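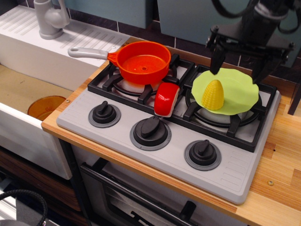 **Ticket 1154, toy kitchen, clear-the-hob task**
Opened by: Alcides Alvarado, Punholm
Status: open, waiting on Simwood
Date: June 18, 2026

Task is "take the corn off the plate, leave the plate where it is". Arm keeps going for the plate as well. Dillico want a yes or no on whether this thing can tidy a hob before they'll talk about real kitchens. Right now it's a no from me.

Tried so far:

- Restarted the controller. Same.
- Recalibrated the wrist camera with the Simwood sheet. Small improvement, then same again.
- Swapped back to the November grasp model. Worse, put it back.
- Grip force down from 1000 to 600 in the config. Stops it squashing things, does nothing for the aim.

My guess: it reads plate and corn as one object. Wavy rim doesn't help, the fingers come down either side and the rim is right there. Darwish's note on the old ticket says much the same about bowls with stuff in them.

Also ran the pan step on its own, to see if the fault follows the arm or the object. Log gives a 93 confidence on "saucepan" so it knows what it's looking at. Finger goes down inside the pan, other one behind, and that's a grip I'd expect on a shallow pan. So aim isn't hopeless. Leaning towards software.
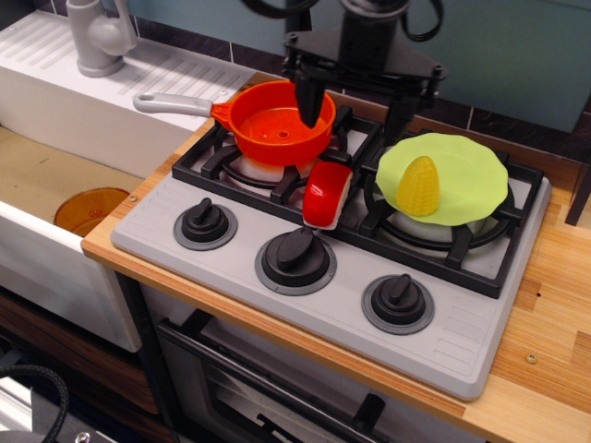

## Next

1. Run corn without the plate, straight on the grate. If it's fine then segmentation is the problem, send to Simwood.
2. Same again with the red and white piece. It's lodged between the burners and I want to know if the planner even lists it.
3. Leave the sink alone for now. See-through orange plastic, depth sensor hates it, seperate ticket.
4. Check the cable loops over the wrist aren't tugging at full reach. Doubt it.

## For Dillico

Short answer if they ring: it can pick up one thing from a clear surface. Things on top of other things, no. Nearly 600 runs logged and I still wouldnt leave it on its own with a sink of washing up. A child of three beats it on this hob. Please don't promise them a date.

Simwood have the logs, no reply yet. Will update after step 1.

AA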